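Football Club Operations, Handout 6
Changing the Head Coach During the Season
Module leader: Piroska Dobos

Scope

These notes cover the period between a head coach leaving and the first training session under the new one. Contract law is dealt with in the March block and is only touched on here.

1. Terms

Dismissal: the club ends the contract before its date. Wages normally run on until the contract expires or a settlement is signed.
Release: both sides agree to end the contract, usually for a fixed sum.
Suspension from duties: the coach remains employed but takes no sessions. Some clubs use this while the settlement is being worked out.
Caretaker: a member of staff, often the youth or assistant coach, who takes the team for a limited time. Check whether the league requires a full licence and how long an exemption lasts.

2. Cost of a change

The fee paid to a new coach is the smallest part. Students tend to leave out the assistants, who often hold separate contracts with separate end dates. In the Dusell case (reader, section 5) two assistants stayed on the payroll for a full season after the head coach had gone – the club had settled with him alone.

Work through the Dusell figures before the seminar. List each contract, its end date and the monthly cost, then add the settlement.

3. The shortlist

A shortlist should exist before it is needed. Lawal's scheme sorts candidates by availability first, then by playing style, then by wage. A candidate under contract elsewhere means compensation and delay, and talks are likely to reach the press.

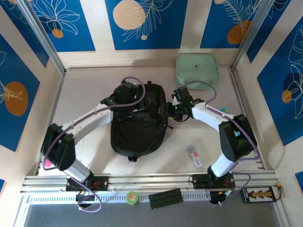

Ibrahim Lawal recommends up to 5 names, reviewed twice a season. Longer lists are rarely kept current.

4. Announcement

Order of notice: the coach, the assistants, the team captain, the squad, the press. Players who learn of a dismissal from a news site will say so in interviews. The statement should give the fact, the date of effect and who takes the next session.

Reading: Lawal, chapter 6; Dusell case, all parts.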